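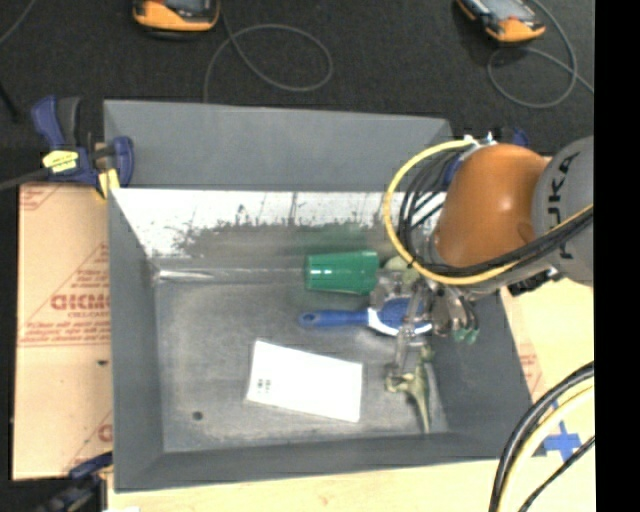
Picking cell two at the Sesel returns depot

The second mixed-goods picking cell went into daily use at Sesel in April, and the rota on the returns floor has changed with it. This item sets out what the cell does, what it does not do, and how the work of the people on the floor is now divided.

Returned goods reach Sesel unsorted. A single bin may hold kitchenware, brushes, small boxes and toys, in any order and lying at any angle. Until this spring every item was lifted out by hand, turned to find a code, checked for damage and placed on one of the outgoing lines. The lifting and turning took up most of a shift. The checking, which is the part that calls for judgement, took up the least.

The cell takes over the lifting. The arm picks one item at a time from an open metal bin, shows it to the reader and puts it down on the belt to the inspection benches. Grip planning is done by the Novlow software already used in cell one, with a revised set of finger positions for thin and irregular parts. Items with a clear flat face or a plain cylindrical body are handled with few repeats. Anything with narrow limbs, such as toy figures, is still the main source of failed grips, and so are items lying hard against a side wall, where there is little room for a finger to get in.

After three failed attempts on the same item the arm withdraws to its rest position and calls for an attendant. The limit was six in the first weeks. It was lowered at the request of the floor staff, who found that an item not lifted by the third attempt was seldom lifted by the sixth, and that the later attempts tended to push it further into the corner.

Staffing

There were 31 people on the returns floor before cell one and there are 31 now. What has changed is where they stand. Hand picking from bins has gone from 20 posts per shift pattern to six. The remaining posts have moved to inspection, repacking and attendance at the cells. Attendance is a new grade. It carries the same pay as inspection and requires the two-part course run by Quiambao, the firm that fitted the guarding.

Noel Dimaculangan, who leads the early shift, has kept a written log of calls since the cell was started. In the last full month there were 42 calls on the early shift. The largest group were for items wedged in a corner or against a wall. The next were for two items lifted together. The rest were reader faults, most of them traced to a loose connector, now replaced.

"The work is lighter on the back and heavier on the attention," he writes in his note to the depot manager. "A picker could set his own pace. An attendant cannot, because the calls come when they come. We should plan breaks on that basis and not on the old one."

The rota has been altered accordingly. No one attends a cell for more than two hours at a stretch, and the attendant's break is covered by a named person from inspection. The earlier arrangement, in which cover was found on the day, has been dropped.

Jomar Calimlim moved from hand picking to attendance and has asked for two points to be passed on to other sites. The first is that experienced pickers should be present when the bins for grip trials are filled. Trial bins made up by engineers were too tidy, he says, with items spaced apart and few of them touching a wall. The second concerns the bench staff. Items now arrive singly and at an even rate, so there is no longer a slack period in which to clear paperwork. Fifteen minutes at the end of each shift has been set aside for this, with the belt stopped.

Safety and access

The rules are the same as for cell one and are repeated for staff on loan from Sarkura.

The attendant presses the hold button and waits for the steady amber light before opening the gate. A flashing light means the arm has not yet reached its rest position.

Wedged items are freed with the long tongs kept on the gate post. Hands go into the bin only with the cell isolated and the attendant's own padlock fitted.

Bins must be secured to the table before a run. A bin that shifts during a run puts every later grip out, and the cell must then be set up again by the shift leader.

Loose cables near the bin are to be reported. Attendants should not tape or tie them back, as the arm needs the slack at full reach.

Still open

Night running without an attendant has been raised twice and is not planned. The present rate of calls does not allow it. Cell three is in the budget but has no start date, and the depot has asked that the attendance grade be settled at all sites before it is ordered.

Staff who wish to take the attendance course should give their names to their shift leader. There are six places on the next one, and two are being held for the late shift.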